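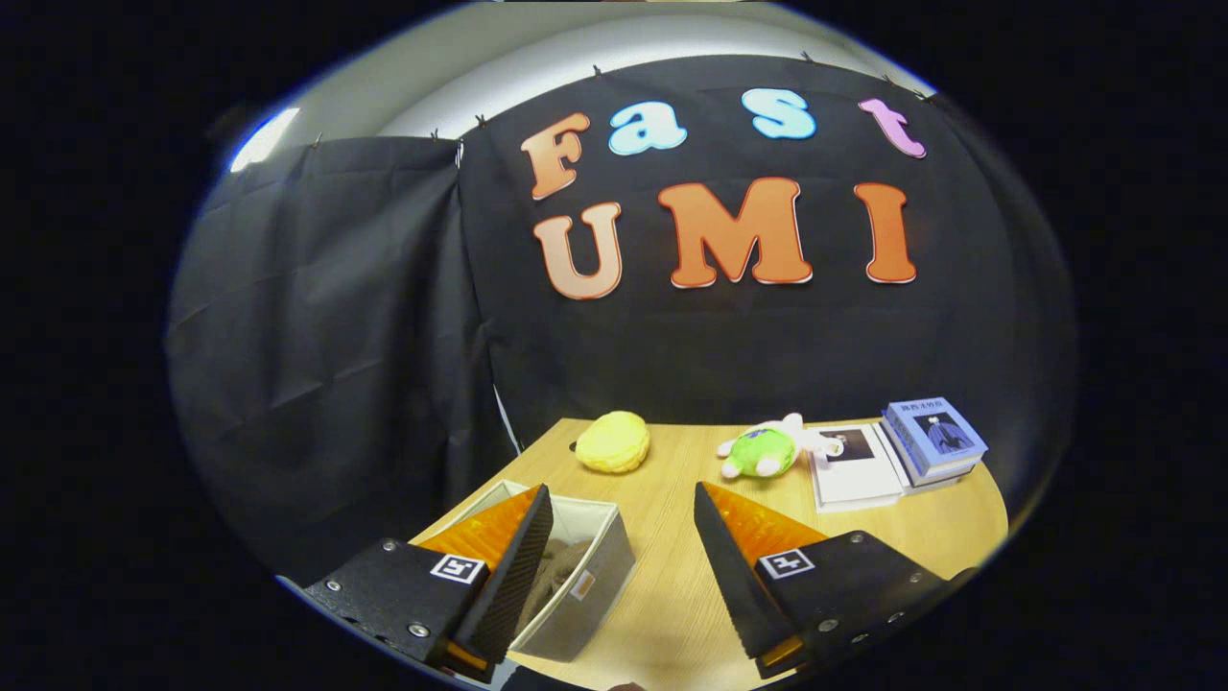 三月份例会纪要

时间:三月,下午2:00开始
地点:Stadstead 一楼活动室
主持:Barrett Obi
记录:Thu Vũ
出席:Vinzenz Zürcher、Åsmund Hedlund、Emilian Buzatu

一、上次纪要

上次纪要无人提出修改,予以通过。遗留事项中,储物间钥匙已补配,由 Barrett 保管一把,另一把放前台。门口地垫的更换推迟到下次再谈。

二、活动室桌子和背景布

Åsmund 说明了浅色木桌的使用情况。开放日以后,这张桌子一直放在黑色背景布前面,手工组和阅读组都在用。手工组希望桌子留在原处,阅读组希望靠窗。讨论后决定:桌子本月不动,阅读组先用小圆桌,四月再看两组的人数。

桌面是浅色木纹,Emilian 提出做手工时要垫东西,热胶枪不得直接放在桌上。垫板由手工组自备,用完立起来放在柜子侧面。清洁用拧干的布擦,不用含酒精的湿巾。

关于背景布上的“Fast UMI”剪字,Vinzenz 问是否要取下来。Barrett 认为字贴得牢,硬撕会伤布面,建议保留。会议同意保留,布不送洗,只用粘毛滚筒清理。滚筒的备用纸由 Thu Vũ 采购。

三、毛绒物品的收纳

黄色的圆形毛绒物,样子像小圆面包或者菠萝包,近来常放在桌子左端。阅读组的孩子喜欢拿它当靠枕,有两位家长问过能不能清洗。Emilian 查看过缝线,认为可以手洗,不宜机洗。决定每月手洗一次,晾在后阳台,干透再放回。

Åsmund 提议所有毛绒物品统一进箱,散场后不留在桌上。Vinzenz 不同意,理由是放在外面孩子进门就能看到,收进箱子以后没有人会去翻。经讨论,桌上可以留一件,其他进箱。箱子放在柜子最下层,不上锁。

箱子本身也有问题。现用的布箱底部已经软了,搬动时要托着。Vinzenz 询过价,Nenow 的带盖收纳箱单价60元,尺寸能放进柜子下层。同意购买。颜色不作要求,但要能在外面贴标签。

四、支出

本月支出合计657元,包括手工纸、胶棒、灯管和一次茶点。上月为666元,相差不大。Thu Vũ 提醒,茶点的收据只有照片,没有原件,请经手人在月底前补交。收纳箱和滚筒纸计入下月。

Emilian 问灯管能不能换成暖色的。Barrett 答复,现有灯管刚换,用坏再说。

五、Zomirby 借用活动室

Zomirby 来信,希望下个月借用活动室一个下午,内容是亲子烘焙讲座,不动明火,只用桌子和插座。会议同意,条件如下:

1. 桌子可以挪动,结束后搬回原位。
2. 背景布不得拆下,不得在上面另贴东西。
3. 食物残渣当天带走。
4. 桌上的物品由借用方先收进箱子,结束后取出。

由 Åsmund 回信,并抄送 Barrett。Vinzenz 当天在场开门。

六、其他

Moser 赠送的一批旧绘本还没有登记,现放在走廊的架子上。Thu Vũ 与 Emilian 下周登记,缺页的单独放一摞,能补的补。

Åsmund 反映活动室的门关不严,风大时会自己打开。Barrett 先看合页,修不了再报。

七、待办

Thu Vũ:采购滚筒备用纸;绘本登记(与 Emilian 一起)
Vinzenz:购买收纳箱;Zomirby 活动当天开门
Emilian:手洗黄色毛绒物;写一张桌面使用须知,贴在柜门内侧
Åsmund:回复 Zomirby;统计阅读组人数
Barrett:检查门的合页;催交茶点收据

下次例会定于四月,时间另行通知。下午3:10散会。

搜索本站 请输入关键词 搜索

近期内容
二月份例会纪要
活动室借用办法(修订)
手工组四月材料清单
旧绘本捐赠说明
储物间钥匙领用登记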